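Kitting cells going in at our place, what changed for you?
11 replies

benchrat_kv
So our shop in Kindville is getting two-arm robot cells for small parts kitting and I'm one of six people on that line. June is the go-live. Management says the jobs stay and the work "moves up," which I've heard before at Vonerer, where moving up meant moving to the loading dock. Anybody here been through it? I don't care about the sales pitch, I want to know what your day looks like now.

tapeandtwine
We got ours last year. I used to pack 310 kits on a good shift and go home with my thumbs numb. Now I look after two cells, fill bins, clear jams, and fix whatever they fumble. My hands are way better, no contest. But I'm on my own most of the day and I miss yakking with the person across the table, I really do!

selta_nights
Better hands, sure, until they time you on the resets. I run the Selta cells on nights and every stop gets logged with my number on it. The arm drops a clip, that's MY stop. Who signed off on that?

tapeandtwine
Ok that stinks. Ours log the stop but not the person. I'd bring that up before June if I was you, benchrat, get it in writing.

benchrat_kv
Writing it down right now. What about training? They're offering us 77 dollars a day extra while we learn it and I can't tell if that's good or an insult.

oldkovalchuk
Take the money. I did setup on Kovalchuk fixtures for years and the people who got in early on the cells ended up deciding how they were laid out. Where the bins hang, how high, how many dividers. That sounds like nothing but if somebody upstairs picks it you'll be reaching around a post all shift to refill the thing.

selta_nights
They let you pick the bins, cute. Doesn't make the headcount go back up.

oldkovalchuk
Never said it did. We went from eight to five on my side and I'm not happy about it either. Two of them left on their own and one didn't. I'm saying if it's coming anyway, I'd sooner be the one holding the zip ties.

partsgal
Jumping in from the other end, I teach ours. You move the arms through the job yourself, over and over, and it learns off that. I like it more than I expected (and I was the loudest complainer in the break room, ask anyone). It's weird though. You start noticing how much you do without thinking, like tilting a part before you let go. I do wonder what happens to me once it's learned enough.

benchrat_kv
That's the part that keeps me up. Did they tell you?

partsgal
Nope. I've asked twice. They keep adding new kits so there's always something to teach, for now. Here's the cell I'm on most days, excuse the scuffed floor, it gets used.

tapeandtwine
Love the flowers!! Ours is plain gray and I'm jealous.

24 likes · 3 shares
Contact us · Terms · Back to top

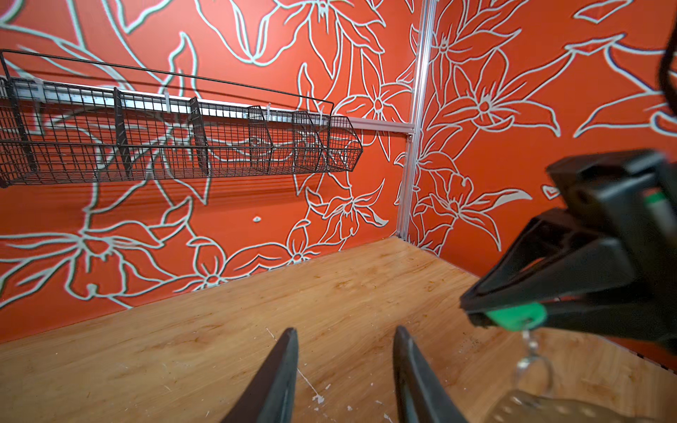

partsgal's cell, bins on the back wall, both grippers in view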